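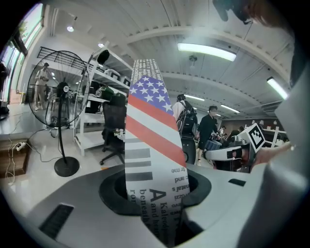 Second arm or sort out the grippers first? Budget advice please

Board: Kit, Costs and Planning
Started by tallbench_ed

tallbench_ed wrote:
Morning all. I've got until the end of July to put in an equipment request for our room and I keep changing my mind, so I'm throwing it open. We handle a lot of thin printed stuff (strips of card and paper, tall and narrow, like the one with the flag and stripes up top) and the job is picking it out of a slot and putting it somewhere else without creasing it. Sounds like nothing. Is not nothing!

What I've got to choose between is either a second arm, so two of us can work at once, or keeping the one arm and spending the money on better fingers, spare pads and a decent stand. The finger set I've been quoted is from Dirnum and comes to £410 before delivery. The arm is obviously in a different league, but there's a pot of money this year that there might not be next year, and you know how that goes.

We've got people working all over the room already and I do worry about where a second arm would even live.

kettle_and_crimps wrote:
Fingers. Every time. I've been through this and a second arm just means you drop things in two places.

What are you using at the moment? If they're big rounded ones then I'd guess half your trouble is getting at a narrow strip without shoving it over.

tallbench_ed wrote:
Fairly chunky light grey ones, yes. They're lovely on boxes and cups. On a bit of card standing on its end they're a bit like trying to pick up a stamp with oven gloves.

mossgate wrote:
I'm going to disagree with kettle here. Ed says the money might vanish next year. £410 you can find down the back of the sofa in any year, or at least spread over a couple of orders. An arm you can't. If I were you I'd put the arm on the big request and slip the fingers in under consumables. Our lot have never queried anything under consumables as long as it looks like it wears out, and pads do wear out – that's not even a fib.

kettle_and_crimps wrote:
That's all very well if the arm gets used. We had one sit under a dust sheet from one spring to the next because there was only ever one person free to run it. Who's paying for the extra pair of hands, Ed?

tallbench_ed wrote:
Fair question. There are two of us who'd be on it properly and the rest dip in and out when they've got time. I hadn't costed anybody's hours at all, I'd only costed kit. Going to go and feel ill about that for a bit.

plumline77 wrote:
Please also cost the boring bits. When we did our last round I had a beautiful spreadsheet with the arm and the controller on it, and then forgot all of this:

a proper base it can be bolted to
longer cables and something to cover them where people walk
another power strip, and someone to check what's already on that circuit
printed markers and the mounts to put them on
a fan or some cooling, because our room gets horrible in summer with the sun coming in
spare chairs (people always nick the good ones)

It came to a fair bit more than I'd have guessed and I had to go back and ask again, which was embarrassing. The cables alone had me crawling round the floor for an afternoon.

tallbench_ed wrote:
Ha, the cables. Ours are already wandering about by the fan with the power strip up on a wooden box. So yes, that goes on the list. Thank you, I'd have missed the mounts as well.

nightshift_nel wrote:
Has anyone here bought from Trokeck? They do a hire scheme where you take an arm for 4 months and then knock part of the hire off the price if you keep it. I've only used them for a turntable but they were quick and somebody picked up the phone. Might get you out of the either/or.

mossgate wrote:
I looked at it. The hire is decent value but read the bit about returns, because you pay for collection and it has to go back in the original crate. If you've got nowhere to keep a crate that size you're stuck before you start.

nightshift_nel wrote:
Ah, I kept ours in the corridor and put a plant on it.

kettle_and_crimps wrote:
Still saying fingers. Ed, before you spend anything at all, try the cheap way. Get some thin grippy sheet, cut it down, stick it on the fingers you've got and run 50 picks with the same sort of strip. Write down how many go in clean and how many bend. If it's mostly fine you don't need Dirnum's set either, and your request gets a lot simpler. If it's rubbish, you've got numbers to put in front of whoever signs it off, and they do love a number.

mossgate wrote:
Annoyingly I agree with that. Do it with old card as well as new though. New stuff stands up lovely and straight and then the stuff that's been handled a few times goes all floppy on you.

plumline77 wrote:
And print on both sides if that's what you'll be using! We tested on plain white card and then the real ones were glossy and slid straight out.

tallbench_ed wrote:
Right, plan. I'm going to do kettle's test on Tuesday with whatever strips we've got knocking about, old and new. The request goes in with the arm on it plus plumline's boring bits as a separate line, and fingers under consumables if the test says we need them. I'll ring Trokeck too and ask about the crate.

One thing I still can't settle is the stand. Do people go for a single heavy base or one on wheels? I like the idea of shoving it out of the way at the end of the day, but I can see it creeping about as well.

plumline77 wrote:
Heavy. Ours was on wheels, with locks, and it still moved whenever someone leant on it, so all the positions were out by lunchtime. We ended up taking the wheels off.

nightshift_nel wrote:
Wheels for me, but with feet that wind down and take the weight. Costs more. Worth it if you share the room, and it sounds like you do.

kettle_and_crimps wrote:
Heavy. And let us know how the 50 go, I've got a biscuit riding on this with the chap at the next bench.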